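芬穆洛学生机器人社启动“餐桌整理”项目 六月公开演示

发布单位:尼尔嫩理工学院学生事务处 新闻组
发布范围:即时发布

尼尔嫩(Nirnen)理工学院学生机器人社团“芬穆洛”(Fimulow)今日宣布,社团本学年的主项目“餐桌整理”已完成第一阶段的示范采集,进入模型训练和实机调试阶段。项目由14名本科生承担,目标是让一台双臂机器人学会把水果放进盘子、把盘子移到指定位置,以及把用过的餐具收回托盘。项目成果将于六月在学院工程楼一层大厅公开演示。

“餐桌整理”是芬穆洛成立以来第一个以操作任务为主题的项目。此前两个学年,社团主要参加循线小车和仓储搬运类比赛。去年秋季换届后,社员投票决定转向桌面操作,理由是这类任务所需场地小,一间普通教室就能开展,低年级同学也可以较早参与。

项目采用手持夹爪采集示范。操作者双手各持一只夹爪,直接在桌面上完成动作,夹爪上的标记方块用于定位。与遥控机械臂相比,这种方式不占用实机,几个小组可以错开时间使用同一套设备。社团为此编写了一份操作手册,规定了起始姿势、动作速度和每段示范的结束方式。新社员须先完成两次课时的练习,经组长检查后才能录制正式数据。
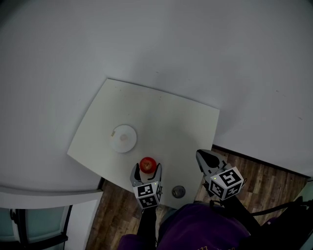

第一阶段共保留有效示范496段,内容以单个水果和单只盘子的组合为主。任务说明写得很短,例如“把苹果放到盘子里”“把盘子推到桌子左侧”。每段示范录完后,由另一名同学回看并填写记录表,注明物品的起始位置、使用的是左手还是右手,以及中途是否有停顿。动作过快、标记被遮挡时间过长或物品滑落的片段,会另外归档,不计入有效数据。

社团指导教师加尔巴·阿布巴卡尔(Garba Abubakar)表示,他对学生的要求首先是记录完整。“我开会时先看记录表,再看曲线。一段数据为什么被剔除,剔除的人要写清楚,下一届同学才能接着用。”阿布巴卡尔在学院讲授自动控制原理,自芬穆洛成立起担任指导教师,每两周参加一次社团例会。

项目组分为采集、标注、训练和机械四个小组。采集组负责排班和桌面布置,标注组负责回看与整理,训练组负责模型与评测,机械组负责夹爪的维护和备件。各组组长每学期轮换一次。机械组本学期重新制作了夹爪手柄的固定件,并把易损部位改为可以单独更换的结构,图纸已存入社团资料库。

经费方面,项目得到绍贝里(Sjöberg)自动化公司的支持。该公司提供了3,000欧元的材料费,并同意在调试期间借出一台双臂机器人。根据双方约定,学生保留对示范数据和代码的署名权,公司可派工程师旁听评测会议。学院实验室管理处提供场地,晚间开放至21时30分。

第二阶段的工作已经开始。训练组将先在单臂上验证“苹果入盘”任务,再加入双手配合的动作,例如一手扶住盘子、另一手放入水果。评测将使用三种不同高度的桌子,并更换盘子的尺寸和颜色。社团计划在演示前把有效示范的数量再增加一倍,新增部分侧重于物品靠近桌边、盘子位置偏移等在首轮评测中表现较差的情况。

首轮评测于上月进行,采用的是早期版本的模型。结果显示,机器人在苹果位于桌面中部时动作较为稳定,而当苹果靠近桌边时,夹爪经常接近过高,未能夹住。训练组认为主要原因是桌边示范偏少。完整的评测记录将在演示当日以展板形式公布,失败案例一并列出。

芬穆洛同时宣布,将与莱瑙(Lenau)中学合作开设课外课程,面向高中一、二年级学生。课程内容包括夹爪的基本使用、示范录制和简单的数据检查,由社团成员授课,每班配两名助教。莱瑙中学已安排一间活动教室用于上课。课程不收取学费,参加者无须有编程基础。

六月的公开演示分为上午和下午两场,上午场自10时开始,下午场自14时开始。演示内容包括机器人实机操作、手持夹爪体验和项目海报讲解。体验环节需现场登记,12岁以下儿童须由成人陪同。演示大厅可容纳近527人,参观无须预约,团体参观请提前与社团联系。

社团下学年的招新将在演示结束后开始,面向全院各专业。机械组和标注组名额较多,欢迎工业设计、统计及语言类专业的同学报名。报名表可在学生事务处窗口领取,也可在演示现场填写。

关于芬穆洛
芬穆洛是尼尔嫩理工学院注册学生社团,从事机器人设计、控制与竞赛活动,成员来自机械、电子、计算机等多个专业。

媒体联系
尼尔嫩理工学院学生事务处新闻组
采访及拍摄申请请以书面形式提交,并注明媒体名称、到访人数和所需设备。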